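Housing and Interiors, Unit 6
Reading the Plain Room: Walls, Openings and Corners
Course handout prepared by Audrey-Anne Kennedy
Perron School of Design, Department of Building Studies

This handout accompanies the second lecture of Unit 6. Students should read it together with the Jevbridge survey packet and bring both to the studio session. The drawing assignment is described on the last page of the packet.

1. Background

The interiors treated in Units 4 and 5 carried a good deal of applied ornament: cornices, picture rails, paneled dados. The houses in the Jevbridge packet have very little. The Musov estate was planned for 466 dwellings, and the builders left out most interior trim to hold down cost. Tenants received painted walls, doors, windows and a floor. Anything further was added by the household.

Students sometimes assume that a room of this kind offers little to record. The survey teams found that their first drawings were often the least accurate in exactly these rooms. Without a rail or cornice to measure from, small errors in wall length went unnoticed until the plan failed to close.

2. Terms used in this unit

Plane: a continuous flat surface, named by the compass direction it faces.
Opening: any door, window, hatch or passage that breaks a plane.
Leaf: one moving panel of a door. A double door has two.
Meeting line: the line where two leaves come together when closed.
Return: a short length of wall that turns a corner and ends at an opening.
Inside corner: the line where two planes meet and enclose the room.

The word "frame" is reserved for the fixed surround of a door or window. Do not use it for the structure of the house.

3. Tone and color

Neighboring walls painted from the same can seldom look the same. The one turned toward the window receives more light, and the eye reads the difference as an edge. Note the painted color once for the whole room. Record differences in tone separately, with the time of day.

Surface variation should also be recorded. Use "even," "mottled" or "patched," and do not guess at a cause on the survey sheet. Causes are discussed in Unit 7.

Wall and window; double door; inside corner without trim. 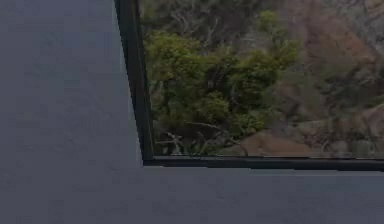
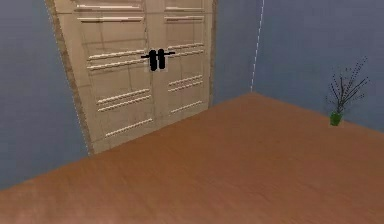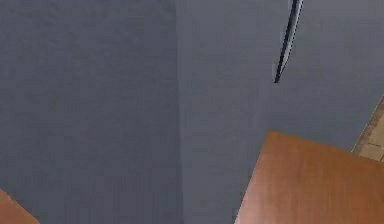 4. Order of work

Begin at the main door and proceed clockwise. Measure each plane at floor level and again at shoulder height. Enter both figures. Take two diagonals before leaving the room, and check them against the plan while still on site.

Openings are measured to the inner face of the frame. For double doors, give each leaf its own width, as unequal pairs are common on the Sestier Street side of the estate.

5. Assignment

Prepare a measured plan and four wall elevations of one room in your own residence. Ink is not required. Furniture may be omitted, but radiators and built-in shelves must be shown. Sheets are due in May at the department office and should carry your name, section and scale in the lower right corner.

Late sheets will be accepted only with written approval from the instructor.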